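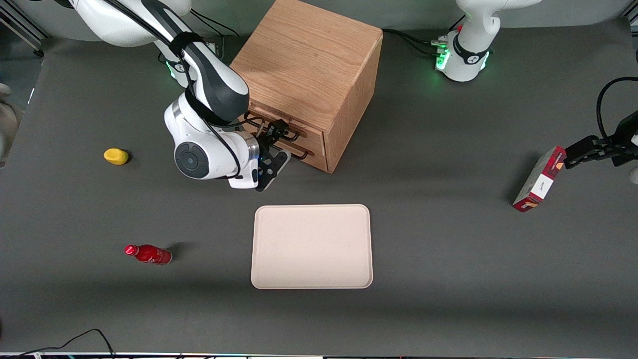 Grendeck two-drawer desktop cabinet: review

Price paid: $64 plus shipping
Bought from: Zamgate
Used for: 2 months

I don't trust furniture that is sold as a cure for clutter. The listing for the Grendeck promised a "calmer desk by Friday" and had 624 reviews, most of which read as if they were written before the carton was opened. I bought one anyway. My old plastic drawers had cracked, and the Ovow unit I liked better was $86.

It comes assembled apart from the handles. Mine had one screw too few, and Zamgate took nine days to send another.

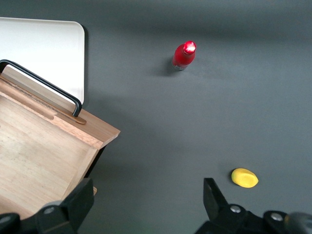 Drawers

They are shallow. The listing says so if you scroll far enough, but the sales photos show a coffee mug going in, and I would like to meet that mug. Pens, chargers, stamps and a flat stapler fit. A roll of packing tape does not, at least not mine. There are no runners, just wood on wood, and the top drawer sticks if you pull from one end of the handle. Candle wax on the edges helped for a week.
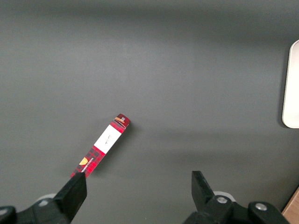
Dividers would fix half of my complaints, and Grendeck sells them separately, which I find a bit much at this price. Without them everything slides to the back each time you shut the drawer. Small stuff is the worst. A skinny lipstick-type carton like the red plaid one is the sort of thing I lose first, and then I buy another. I ended up cutting down a cereal box. It works fine and cost nothing.

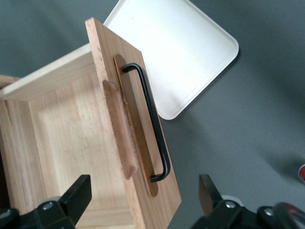 Drawer interior, pale wood with the grain running lengthwise.

Finish

Better than I expected on the outside. Inside, I had to sand one corner that snagged a sweater. A ring from a cold glass has stayed on the top since the first week, so I don't believe the "wipe-clean" claim either.

Would I buy it again? At $64, no. On sale, with the dividers thrown in, maybe. Zamgate says a restock is due in November, and I'd wait to see if the handles come with all their screws.

Posted October 2024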